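Notizbuch Werkstatt, September
Lesezeit: 2 Minuten

Angebot Galtlow für zusätzliche Greiferfinger ist da: 239 Euro der Satz. Celeste will gleich 3. Ich bin nicht überzeugt.

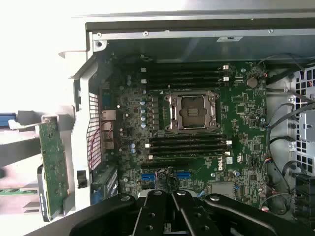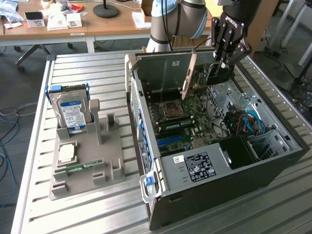
Castmont verlangt 199, nennt aber keine Lieferzeit – Valter fragt nach. Bevor wir bestellen, will ich wissen, was am offenen Dell überhaupt mit den vorhandenen zwei Fingern geht. Der CPU-Sockel ist leer, der Hebel daran dünn. Ob teurere Finger da helfen? Budget bleibt vorerst gesperrt.

Kontakt: Benedita Barreto | © Savari | Nach oben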